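Reading the winter virus numbers: speaker notes

Talk for the Okcombe patient forum, evening session, 7.15 start. Keep to twenty-five minutes. Slides are only prompts, so don't read them out.

Opening

Start with the headline from January: "Flu admissions fall for third week". Ask who felt relieved when they read it. Leave the hands up for a moment. Then say I did too, for as long as it took to open the spreadsheet.

The figure behind it was 1000 people in hospital across the region, down from 1145 the week before. Sounds good. But those are people in beds on one morning. They are not admissions. The bed count drops when patients go home, when they die, and when they are moved to a care home that doesn't report to the same system. The headline writer treated all of these as one happy thing.

Say slowly: a count of beds and a count of arrivals are different numbers. Most of the muddle this winter came from swapping one for the other.

New arrivals that same week: 244. I have not found one local report that used it.

What a "case" is

Positive tests only. If testing is cut back, cases go down. The drop-in swab site at Okcombe closed in the middle of January and the case line on the chart bends at exactly that point. I'm not saying the illness wasn't easing. I'm saying the chart can't tell us either way, and whoever presented it ought to have said so.

Someone will ask about the Julline dashboard. Be fair to it. It is quick, it is free, and the people who run it answer emails. But the big green arrow on the front page compares today with the same day last week, and over the Christmas break that means comparing a working day with a holiday. I wrote to them. They added a footnote. The arrow is still green.
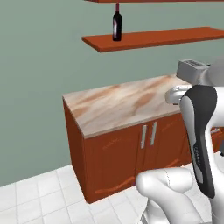
Deaths

Go gently here, people in the room may have lost someone.

Deaths are reported late. The daily figure is the number of forms that reached the office, and some of those are a fortnight old. In our area 74 deaths were published in one batch after the new year and the radio called it a surge. Spread over the dates when people died, there was no surge, just a steady and rather grim line. Show slide 9, both versions, same scale. Give them time to look. Drink some water.

The home test claim

Issa have been saying that their home kit "catches nearly all infections". Ask: nearly all of whose? Their leaflet describes people who already had a fever and a cough. Kits do best in that group. I asked for the results in people with mild symptoms and was sent the leaflet again.

Jetix, who sell the air cleaners now in two of the surgeries, do at least publish what they measured. What they measured was particles in an empty room - whether fewer patients catch flu in a full one is a separate question and I've seen no answer to it. If asked whether the surgeries wasted their money, say I don't know. Opening a window costs less.

What to do with a number

Questions I use myself. Put them on the screen and talk round them:

Is it people in beds, people arriving, or people tested?
Compared with when?
Did anything change in how it was collected?
Who is giving it to me, and are they selling something?

Don't let this turn into "trust nothing". Last time a man at the back took it that way and I handled it badly. The vaccine figures have been checked by several separate groups and they hold up reasonably well for the over-65s. They are weaker for younger adults. Say both.

Questions

Repeat each one into the microphone, the loop system doesn't pick up the floor. If masks come up, two minutes at most, then move on. Spare copies of the source list are in the blue folder. Room has to be cleared by 8.30.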